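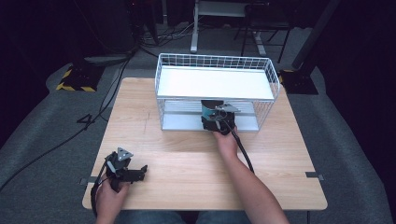 Starting a thread about my job, because three people asked after I mentioned it on Tuesday and I keep giving half answers in replies.

I work at Bellonard. We pack and ship household goods for other companies. I was a shelf packer for 8 years. Since February I've been on the training side, which means I do small handling tasks with a pair of hand-held grippers so the robot arms can learn from the recordings.

1/ The packing floor is still mostly people. We have nine arms on the small-goods line and the plan is to add more. The program is called Pronia. Management says Pronia in every meeting. On the floor we say "the arms."

2/ My day is mostly sitting at a table. One gripper in each hand. Reach into a rack, take something out, put something in, go back to the start position. Then do it again. The tape on the table tells me where things go so that every run starts from the same place.

3/ We did 1,558 good runs last month across the team. "Good" means a reviewer kept it. If you bump the rack or drop the item, you finish the run anyway and mark it. Some of those get kept too, under a different label.

4/ The wire racks are harder than the boxes. With a box there's one way in. With a two-level rack you have to get under the top level without touching it, and your wrist wants to turn in a way the arm's wrist doesn't. You learn to move like you have fewer joints than you do.

5/ First two weeks my forearms hurt more than they ever did packing. Different muscles. Packing is shoulders and lower back. This is thumb and forearm. I told my lead and we now switch off every 45 minutes. That was not in the original schedule.

6/ Pay. I went up one grade when I moved over. The people who stayed on the line did not get anything, and their work changed too. I think that was a mistake and I said so at the time.

7/ What changed for them: they used to pack an order start to finish. Now the arm does the easy items and the person gets what the arm skipped. So all day you get the odd shapes, the soft bags, the things with loose lids. The count on the screen treats those the same as the easy ones.

8/ The target used to be 500 items a shift per station. When the arms came in, the target stayed the same and only the hard items were left for people. It took until the end of the second month to get that looked at. It has been lowered. I won't post the new number because it's still being argued over.

9/ Credit to Surachet Khamphan for that. He worked the line longer than me and he kept a notebook of what the arms passed over and how long each one took him. He brought it to the shift meeting and read from it for ten minutes. The notebook did more than any complaint form had.

10/ People ask if I'm training my replacement. I've thought about it a lot. Some of the tasks I record are tasks I used to get paid to do, so in part, yes. Nobody has been let go at our building so far. Four people left and those jobs weren't filled. I count that as a loss of jobs, even if the company's newsletter doesn't.

11/ We got one thing in writing. No one already on the line can be let go because of Pronia until the current contract ends. After that we bargain again. It isn't much time but it's better than what they had at the Negi building, where the arms came in first and the talking came later.

12/ A few things that are better now. Less heavy lifting on small goods. Fewer cuts from strapping. The night shift is smaller, and most of the people who moved off it wanted to. I have not had a back spasm since February and I used to get one every few weeks.

13/ A few things that are worse. It's quieter and not in a good way. Stations are farther apart to give the arms room, so you can't talk to the person next to you without raising your voice. Breaks got staggered so the line never stops. I used to eat with the same five people. Now I see two of them.

14/ The skill part surprised me. I thought anyone could do the recordings. Then we had a few temps in and their runs mostly got thrown out. They moved too fast, or they fixed a bad grip halfway through. Former packers do well because we already know how a thing will tip when you pick it up by one corner.

15/ That's the argument I'd use if you're in a union shop and this is coming your way. What packers know about handling goods has value to the company, and they are collecting it. It should be paid for as skilled work. Put that on the table before the first recording is made, because you have less to trade afterward.

16/ Things to ask for, from my own list: a say in the targets when the mix of items changes. Rotation between training and line work for anyone who wants it. Rest breaks set for the gripper work and not copied from the packing schedule. A clear answer on what the recordings are used for and whether they go to other sites.

17/ On that last one, we were told ours also go to Pradudham, a sister company. I only found out because I asked. It doesn't bother me much personally but it bothered others, and they should have been told up front.

18/ Someone asked if the arms are any good. On boxes, yes. They're slower than a person and they don't stop. On wire racks they still hit the rails a lot. On anything in a soft bag I would bet on Surachet every time.

19/ Someone else asked if I like it. I like it more than packing and less than I expected to. It's easier on the body. It's dull by 2 p.m. I miss finishing an order and sending it down the belt.

20/ Would I go back to the line? I asked for two days a week there starting next month. Waiting to hear. If you work somewhere that already does a split like that, tell me how they handle the pay grade, because our HR says they've never had to set one up.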